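Sitow Folding Book Stand: Six Months on My Desk

I have owned a lot of book stands. Wire ones that snapped shut on my thumb, a bamboo one with little metal feet that bent the first time I put a hardback on it, a clear plastic one that slid backward every time I turned a page. So when my friend Abla Shboul told me she'd stopped using hers for cookbooks and started reading novels on it at breakfast, I asked which one it was and ordered it that same night. It was the Sitow, and I love it!

A little about how I read, so you know where I'm coming from. I read a lot of big books, mostly nonfiction and textbooks for the evening classes I take, and my wrists complain if I hold anything heavy for more than a chapter. I also take notes by hand, which means I need both hands free and a book that stays open at the page I left it on. If you mostly read slim paperbacks in bed, you may not need any of this (though read on for the paperback part, I was surprised).

Setting it up

There is nothing to assemble. You lift the back panel, swing the leg out behind it and drop the leg into one of 6 notches. The lowest notch is nearly flat and good for writing in a workbook. The steepest is close to upright, and that's where I keep it when I'm typing from a page. I use the third one from the bottom nearly all the time. The leg clicks into place with a nice solid sound and I've never had it jump out, even when my elbow hits the desk.

The page holders

Now for the part I was most skeptical about. Every stand I've had before used stiff wire clips, and they either let go or left dents in the paper. Sitow uses two padded arms on springs, and they slide left and right along the bottom ledge. With a thick book you push them in closer to the spine at the start and spread them out as you go, and it takes a second once you have the knack.

I tried them first on my chemistry textbook, the thickest thing in the house at over 500 pages, with glossy paper that loves to flip itself over. It sat there wide open through a whole chapter and I wrote notes the entire time without once pinning it down with my coffee mug.

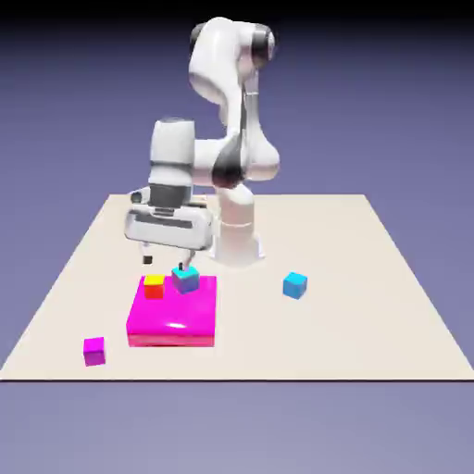 Paperbacks

Paperbacks are harder for any stand, as they want to spring closed, especially the new ones with tight glue. The Sitow does better than I expected. For the first thirty or so pages of a stiff mystery I had to press the spine a bit with my palm before it would settle, and after that it was fine. Very small pocket editions are the weak spot. The arms cover the bottom line or two of text and you end up lifting them to finish a sentence, which gets old fast. I still hold those by hand.

Turning pages

You lift the right arm, turn, let it back down. It's a one-finger job and my finger has learned to do it without me looking. My neighbor Isamu Shibata borrowed the stand for his piano scores and didn't get on with it, since he needs to turn quickly and the arm slows him down. He went back to a plain Ebihara music rest with no arms at all. Fair enough! For reading and studying I don't mind the extra half second.

How it compares

Before this I had an Anudis for two years. The Anudis is lighter and folds thinner, so if you carry a stand to the library every day it may still be the better pick. It only has 3 angles, though, and mine started to sag under anything heavier than a school atlas. I also tried the Lesitz in a store and liked the wide ledge very much, but the arms were so tight that I was nervous for the paper.

A few gripes

The rubber feet pick up every crumb on the desk and need a wipe now and then or the stand starts to slide. The ledge could be deeper, too. My biggest dictionary hangs over the front by a finger's width, and while it has never fallen, I don't love seeing it there. And I wish it came with a sleeve, because it goes in my backpack with my lunch.

Would I buy it again?

Yes, and I already did, for my sister's birthday in June. She does crosswords and knitting patterns and has hers in the lowest notch on the kitchen table, where it seems to live for good now. Mine has held up through 6 months of near-daily use with one scuff on the corner, and that was from me dropping it down the stairs.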